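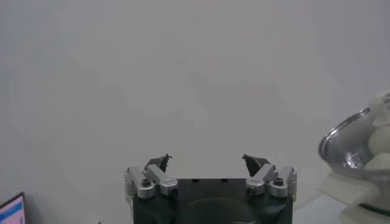 Flirnine holds first open day at Soston unit

Flirnine opened its Soston automation unit to visitors on 11/9/23, with demonstrations of robotic handling running through the afternoon.

The main demonstration cell uses a single arm with a two-finger gripper and a camera at the wrist. The fingers are held in metal clamp brackets by hex socket screws, which lets an operator change the fingertips without taking the gripper off the arm. Soft, rounded items are presented in a stainless steel bowl set at an angle, and the arm is programmed to lift them out one at a time.

Finlay Gillies, who leads the handling work, told visitors that soft goods remain harder to grip than rigid ones. "The force that holds a box will mark a soft part," he said. "Most of our time goes on the last few millimetres of closing."

The unit has logged 2,000 trial picks since May under a project named Eserero. Of these, 533 were made with the present fingertip shape. Trials with a second shape are planned.

Groups were limited to seven people, and 80 visitors had signed in by close. Questions from the floor dealt mainly with cycle time, cleaning and the cost of replacement fingertips. Flirnine did not give prices.

A written summary of the trials will be sent to those who left contact details.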